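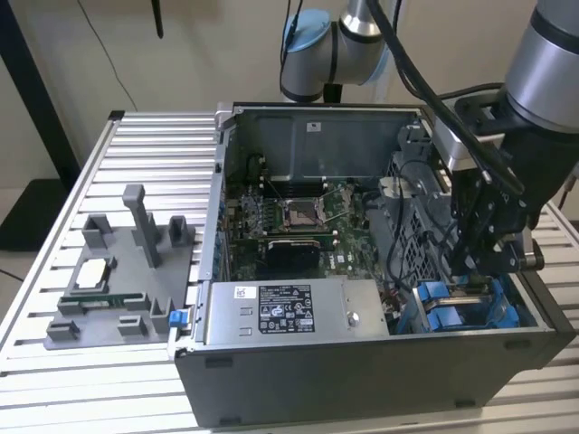
Bench technician wanted, desktop computers, Clultwood

Petrauskas buys used office desktops in bulk, takes them apart, tests what is inside and sells the good ones again. We need one more person at the bench. I have hired for this job before and I have read plenty of ads for it, most of which promise a passion for technology and a family atmosphere. I can't promise either one. You will be taking side panels off computers.

The work

Towers come in on pallets. You lay one on its side, open it, pull the memory and the drives, check the socket and the slots, and write down what you found. Most of the machines are ordinary office models, Dell and similar, with plenty of plastic tabs and blue latches. The makers call this tool-free. You will be given a screwdriver anyway.

Last year the shop handled 3,434 machines. That number goes on our sales sheet and it sounds better than it is, as 519 of them were good for parts only. If you need every job to end with a computer that starts up, this will get you down.

Processors go in a tray pocket, memory goes in a slot, and neither one goes loose on the table. I don't care how you did it at your last place. Bent socket pins are the most expensive thing that happens here, and everybody who has bent one told me the socket came that way.

Drives 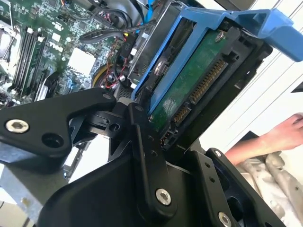

Hard drive in its blue carrier, held by a black gripper

Every drive leaves the tower in its carrier and stays in the carrier until its serial number is in the log. Keep your fingers off the gold contacts. We wipe drives with a program called Dollico. The vendor says it never misses one. We check every drive a second time after it reports a pass, and you will be doing that check, so please don't apply if repeating a step insults you.

What we ask for

You have opened desktop computers before, your own or someone else's. You can tell a power connector from a data connector without looking it up. You can read a small label and copy it correctly late in the afternoon.

Certificates are fine, but I won't weigh them much. I have met people with several who pulled on the cable instead of the plug. A letter telling me what you fixed, and what you ruined while learning, will do more for you.

What we offer

The job is 26 hours a week at $22 an hour. The shift starts at 8:30 a.m. We may add hours after October, but I have heard that said in this building before and wouldn't plan a lease on it. Paid training is two weeks. You get a locker, a decent stool and your own set of drivers, which you should mark with your name.

How to apply

Write to the bench lead at the Petrauskas shop in Clultwood, or leave a letter at the front counter before noon. One page is enough. Leave out the photo and the list of hobbies. If I like the letter, you will be asked in for an hour, paid, to strip one tower and put it back together. Speed doesn't count in that hour. I will be looking at where you put the screws.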